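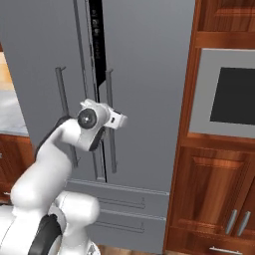 Kitchen robot rules, fridge edition

I love having an arm in the kitchen, and the one appliance worth writing proper house rules for is the refrigerator. It gets opened more than anything else in the room, it holds glass, and everybody wants to be in front of it at the same time! Most of my rules come down to where the gripper is before it closes on anything. With a French-door model the two long bar handles stand side by side near the middle seam, and a gripper sitting between them, partly over the right one, could be headed for either. So my first rule is that the task names the door. "Open fridge" is banned in our house. "Open fridge, right door" is fine.

Set the zone first

Mark a line on the floor 900 mm out from the fridge doors. I used Stiltton floor tape, which peels off hardwood without leaving gum behind (test a corner anyway). When the arm is live, people and pets stay behind the line. If somebody steps over, the arm stops and waits for a button press to start again. Please don't let it restart by itself when the person leaves!

Slow near handles

My Lendier controller lets me set speed by area, and I'm a huge fan. Full speed out in the open, then a crawl for the last 6 inches before a handle. Pull straight out until the seal lets go, then swing. Yanking sideways is how handle screws work loose, and I check mine every month with a hex key.

One door at a time

Doors before drawers, and never both. A freezer drawer pulled out under an open door makes a mess of the arm's path back, and it's a shin-buster for you too. Write it into the task list as a hard stop: drawer can't open until both doors read closed.

Try it on the screen

Any new move gets run in simulation before it touches my real kitchen. Drurnlow has a nice free planner, and Eskola's is better if you have tall cabinets close by. I want 8 clean runs in a row, with the neighboring oven and cabinet pulls modeled too, because an elbow finds those long before the hand does.

Small stuff that helps

Wipe the finger pads with a damp cloth and dry them well. Greasy pads slip.
Keep glass bottles off the door shelves.
Put the stop button where you can reach it with an elbow. Mine is by the sink.
Turn on the door alarm if your fridge has one.
No runs after 10 at night, when the kids wander in for cereal in the dark.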